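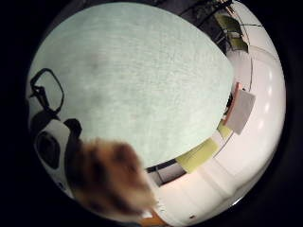
How many examples does a new task need before training can start?
Plan on 2,000 accepted episodes per task. An episode counts as accepted only after it passes the tracking check in the Stendine recorder.

5. Recording an episode

5.1 Put the object and the bin on the cloth, within the operator's reach. The object goes near the edge of the table, the bin towards one end.

5.2 Seat the operator behind the table. Fit the Previrach glove and fasten it firmly – it must not slide on the hand.

5.3 Check that the marker card stands upright on the back of the glove and faces the fixed camera.

5.4 Let the cable hang in a loose loop behind the table.

Caution: Do not route the cable across the cloth. It can drag the object.

5.5 Hold the gloved arm straight out at shoulder height and keep still for 2 seconds.

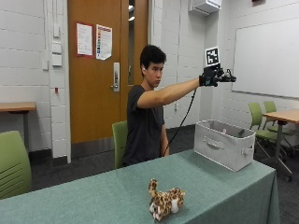
5.6 Press Start in the recorder, move the object into the bin at normal speed, then bring the hand back to the starting position.

5.7 Press Stop. Choose Keep or Discard.

Note: Slow or clumsy episodes may be kept. Discard an episode if the marker was hidden for most of it, or if a second person reached over the table.

5.8 Move the object to a new spot and turn it before the next episode. Change the bin position after every 5 episodes.

Revised Jul 10, 2019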